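Workshop notebook, Wednesday, late morning

Back at the long counter at Peltgate today. I'd promised myself I would sort it before June, and June is nearly over, so there we are. The plan was simple enough: decide what lives on the counter, what goes in the cupboard, and what goes back to the Bastley store where half of it came from in the first place.

Started with the cloths, as I always do, which is probably a mistake because folding is the bit I like and I lose an hour to it. I've been doing them in thirds and then in half, and they stack well that way, but the bigger ones slump as soon as you look away. I tried the Dong fold too (the one with the tuck at the end, see the June pages) and it holds better, only it takes me twice as long and I can't get the corners to match. If anyone has a trick for the corners, please write it in the margin!

Then the basket. I know some of you want it gone. I went back and forth on it this morning and I'm keeping it, mostly for the handle, as you can grab the whole thing in one go when the counter needs wiping. The Flillolden trays we had before were tidier, I'll give you that, but you had to empty them to move them and so no one ever moved them. I got 123 days out of the last tray before it cracked, according to the sticker I put on it. Let's see if wicker does any better.

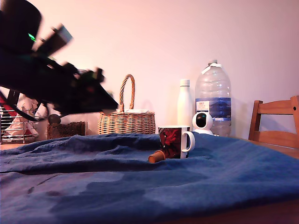

The other argument for wicker is that it doesn't slide. The trays used to creep toward the edge every time somebody leaned on the counter, and I must have picked one up off the floor 5 times in a month. What I don't like is the dust, which gets into the weave and stays there. A dry paintbrush shifts most of it. Don't use a damp cloth, I did that with the old one and it went gray and smelled like a pond for a week.

Dish rack: stays on the left, final answer. I measured the gap on the other side and we're 20 mm short, so it would only go in at an angle and then it drives me up the wall. I do think we should stop using it as a parking place for everything, me included, but that's a fight for another day.

Water jugs. When one gets low, please finish it before you open the next, and put the empties by the back door. I'd like to keep just one out at a time, against the wall where it can't get knocked.

Spent so far on this whole counter business, 636, and that's with the new hinges for the cupboard, which haven't come yet. So the cupboard is still a heap and I'm not opening it until they do.

To do next:
label the shelves (big letters, my eyes are terrible)
ask Bastley if they'll take the old trays back, cracked one too
try the Dong fold on the thick cloths
find the good paintbrush, somebody has had it since spring

Stopped for lunch at half past twelve. Will pick up with the drawers after.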